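Poltimora Home Forum > Plumbing > Drains and Waste

Thread: Slip joint or solvent weld under a kitchen sink?

drainpipe_dan
Replacing everything under the kitchen sink next month. The old trap is chrome and the nut has split. The house was built in 2000 and the stub out of the wall is white PVC, glued. My brother-in-law says to glue the whole run so it never leaks. The guy at the counter at Drudora sold me a slip joint kit with nuts and washers. Which one do I use? There is a disposal on the left bowl, if it matters.

mossycellar
Slip joint for the trap. You need to get the trap off someday, for a clog or a ring or a new faucet. Glue a trap adapter onto the stub and run everything upstream of that with nuts.

kettle_and_coil
Agree with mossycellar. Hand tight plus a quarter turn on the plastic nuts. I see more cracked nuts from overtightening than anything else.

oldvalve
I'll disagree. I glued mine 25 years ago and it has never dripped. Slip joints work loose when people shove cleaning bottles in the cabinet. If you need to open it, put in a trap with a union and a cleanout plug. Glue the rest.

mossycellar
A union trap is fine, but then you have a nut anyway. And the disposal vibrates. I would want some give in there.

oldvalve
Mine has a disposal too.

drainpipe_dan
OK, so an adapter at the wall either way. Do I need primer? The can of cement says "all purpose" and the label makes it sound like primer is optional.

kettle_and_coil
Use primer on PVC. My inspector wants to see the purple. Check with your own city, they vary. Also skip all purpose cement and get the one made for PVC.

tallgrass9
Dry fit first and draw a line across each joint with a marker. Once the cement is on you have a few seconds to line it up. Push it in all the way, give it a quarter turn and hold it. If you don't hold it the pipe can back itself out of the socket. I had one do that and had to cut out 9 inches and start over.

Also take the burr off the inside of the cut. A utility knife does it. Hair catches on burrs.

drainpipe_dan
Good tip on the marker. What about slope? The stub seems high compared to the disposal outlet.

mossycellar
Quarter inch per foot, down toward the wall. If the stub is higher than the trap outlet you have a real problem and no fitting will fix it. Measure before you buy anything else.

oldvalve
On this we agree.

honey_locust
There was a piece on white plastic pipe in the Honilura trade bulletin.
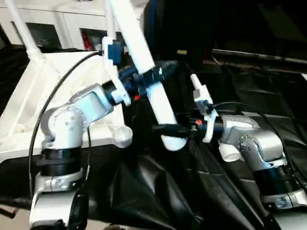
Vol. 25, No. 5, p. 9

The article itself is mostly on storage. Keep pipe out of the sun, keep it flat, and don't use a length that has gone chalky or yellow on one side. Worth checking if you are using leftovers from the garage.

drainpipe_dan
I do have leftovers in the garage. They have been by the window for years. I'll buy new, it's cheap.

kettle_and_coil
Smart. Žukauskas Supply sells it in 5 foot lengths if you don't want to haul a long one home.

drainpipe_dan
Measured it. The stub is an inch lower than the trap outlet, so I'm good. Going with slip joints and a glued adapter. Sorry, oldvalve.

oldvalve
Your cabinet. Put a pan under it the first week.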